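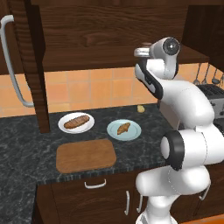

A reader wrote in after my last column to tell me that bread from a home oven is a waste of a day, that the bakery on her corner does it better for less than the price of the flour, and would I please write about something else. She may be right about the bakery. I'm still going to write about bread, and in particular about stale bread, which I love more than almost anything else in a kitchen!

I should say that I came to this late. I grew up in a house where a loaf was good for two days and then went out to the birds. It was a small apartment in Prurholm, four flights up, and the birds there were enormous. Then I moved to Zumham for work, rented a room over a shop that sold day-old loaves after five in the afternoon, and started eating old bread because it was what I could afford. I've never gone back.

Fresh bread is wonderful for an hour, I'll give it that. You tear it, you burn your fingers, you eat too much of it standing up. But it won't do anything else for you. Try to make bread soup with a fresh loaf and you get glue. Try French toast and the slice falls apart between the bowl and the pan. A loaf that has sat out since Sunday will drink up a whole bowl of egg and milk and still hold its corners. It fries crisp at the edges and goes soft like custard in the middle, and I would put it up against any pastry in town.

And the crumbs! I keep a jar by the stove. Old crusts go through the grater (the coarse side, please, the fine side makes dust), then into a pan with olive oil and a clove of garlic until they smell like somebody's grandmother is coming to dinner. They go on pasta, on beans, on a fried egg, on roasted cauliflower, on tomato salad in August when the tomatoes are so ripe they need something to push back. I once put them on vanilla ice cream with a little sugar and salt and ate it three nights running.

What gets me is how much of the world's cooking started right here, with somebody looking at a hard heel of bread and not wanting to throw it out. Panzanella, bread pudding, stuffing, gazpacho, dumplings, the crust on top of onion soup. Whole cuisines leaned on this stuff. People didn't treat it as thrift in the scolding sense, either – they built feast days around it. My own holiday table would be a sad thing without stuffing, and most of the folks who fight over the corner piece would never dream of keeping half a loaf past Tuesday.

I do think we've been talked out of it. The sliced loaf in the plastic bag never gets properly stale. It stays soft for a week and then grows a blue spot, and there's no good day in between. The one I used to buy cost me 259 cents and was good for sandwiches and very little else. A plain loaf with a real crust, kept in a paper bag or under a towel, changes a little every day, and each of those days is good for something. Day one with butter. Day two toasted. By day 4 you've got soup.

The soup, then, for the reader who wants something else. Soften two onions slowly in more oil than feels polite, give them 30 minutes, add a can of tomatoes and a quart of broth, and tear in whatever bread you have. Let it sit off the heat until it's thick enough to hold a spoon at a slant. Lots of black pepper. Cheese rind if there's one hiding in the fridge. It's better the next day, and the day after that you can fry it in a skillet like a pancake.

You can make every bit of it with bread from the corner bakery, by the way. Buy two loaves and hide one.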